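# Desktop computer chassis

A **desktop computer chassis** is the metal enclosure that houses the principal components of a personal computer, including the power supply unit, the motherboard and the storage drives. Access for servicing is normally gained by removing a side panel.

## Layout

In many office models the power supply occupies one corner of the case, close to the motherboard. Its label carries regulatory marks – among them the CE mark and, on qualifying units, an 80 PLUS efficiency badge. Storage drives are held in a sheet-metal cage, often in coloured plastic caddies that can be withdrawn by hand.

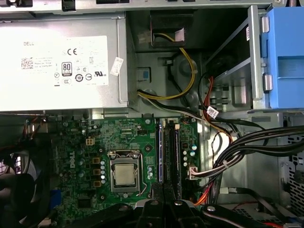 Cabling is routed between these parts in bundles. Wire colours in older supplies follow a common convention, with yellow for 12 volts, red for 5 volts and black for ground. Some manufacturers depart from it, and service manuals should be consulted before any connector is substituted.

## Memory

Memory modules stand upright in parallel slots beside the processor socket. A notch in the contact edge of each module prevents it from being fitted the wrong way round. Modules are handled by their edges, with the power cord disconnected.
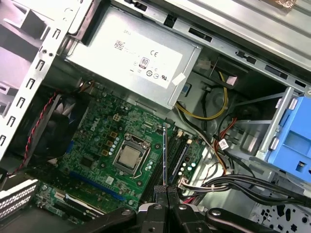 *A memory module held upright at the memory slots of a Dell desktop motherboard.*

## Reuse

Disassembled cases are a regular source of spare parts. The Kulevthorpe refurbishment centre catalogued 128 recovered modules in April under its parts coordinator, Shahab Tehrani.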